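Speaker notes – "Keeping a Small Toy Library Alive"
Praltmont town hall, April 13, 2023
Time for talk: 30 minutes, questions after

Opening

Say good evening, thank the people from Tristley who came over the hill. Speak slowly. Do not read from the paper in the first minute.

Start with the question: how many of you have a box at home which no child has opened since August? Wait for the hands.

Then explain where we began. Two shelves in the back of the Ginevano bakery, and one notebook for the loans. We had no catalog and no fines. Today we have 2157 loans in the notebook and I still write them by hand.

Small toys are the hardest part. They go home in one bag and they come back in three, or they stay under a sofa in Ngata.

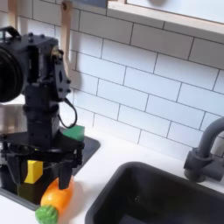

Sorting and lending

We tried first to sort by age. It was a mistake, a child of four and a child of seven often want the same thing. Now we sort by size of the pieces, and parents find what they need much faster.

Rules to mention:
Loan is for 30 days.
A lost piece is written in the notebook, without payment.
Puzzles are checked at the desk, together with the child.

Tell the story of the train set that came back with one wagon more than it left with. (Pause here, people usually laugh.)

Money

Be honest in this part. The first year cost us 3000, most of it for rent and heating. The toys were almost all given. If somebody wants to start in their own town, they should look for the room first and for the toys later – toys arrive by themselves.

Do not go into the insurance unless somebody asks. It is long and I do not explain it well in English.
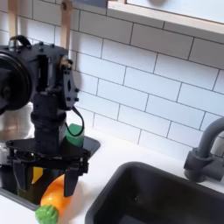

Normand Ross wrote to me after the last talk that a toy library should never lend on trust alone, and that a small deposit would bring more pieces home. Read his point fairly. Then give my answer: we tried a deposit for two months and the families who needed us most stopped coming.

Closing

Thank Clifford Boychuk for the chairs and the projector. Leave the sign-up sheet by the door and ask for questions.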